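Back Bench Reorganization: Final Report
Roksolana Kravchuk
Florley shared workroom, Lombridge building

1. What the project was supposed to be

My proposal promised "a complete storage system for the shared workroom." My advisor wrote "bench?" in the margin, and by the second week I had come around to her view. The final project covers the back bench and the wall shelf above it. The rest of the room remains as the founders left it, under a layer of cardboard.

2. Starting conditions

The bench is used by three classes and by anyone who has lost an argument about space somewhere else. Before I began, tape lived in four different drawers. Scissors lived wherever the last person had stopped needing them. There was a bin labeled MISC and, inside it, a smaller bin labeled MISC.

I asked people from the Ostapchuk section to write down how long they spent looking for things. One entry read 40 minutes, for a glue stick. I left it in the data, although I have some doubts about the glue stick.

3. Method

The work took 11 weeks with a budget of $600, most of which I expected to spend on matching containers. I had a picture in my head from a catalog. The containers were too deep for the shelf by the width of a thumb, so they went back, and I kept the boxes we already had and bought labels and hooks.

Everything was sorted by how often it gets picked up. Daily things went at the front, weekly things on the shelf, and things that have only ever been picked up by me, during this project, went to the Drillthorpe storage closet. Long, bendy items got their own hooks. Round items got a tray with a lip, after a short trial without one.

4. Results

People put tools back more often than they did before, mostly in the first hour of the day. By late afternoon the old habits return. The hooks did better than the boxes – a hook is hard to misunderstand. The labels did worst. Two of them were covered by other labels, in handwriting that is not mine, and one of those says MISC.

The tray works, but it fills up with anything nobody wants to decide about. I would make it smaller next time.

5. What I would change

I would talk to the late classes first. I planned the layout around the morning group because I am in it, and the left end of the bench is still awkward for anyone working after 4. I would also measure the shelf before ordering things to put on it.

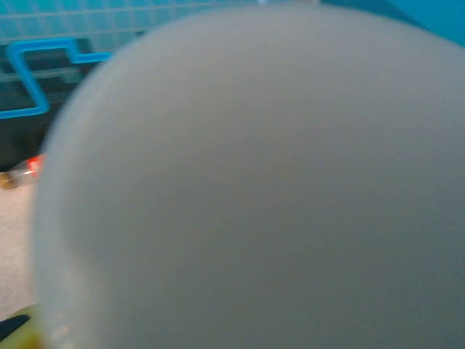
APPENDIX B: SHAPES AND COLORS

Smooth, pale gray things are the hardest to sort by eye up close, with no markings to go by. A teal background with a fine grid helps, and bright blue shows up well against it. If I redo the labels, they will be bright blue.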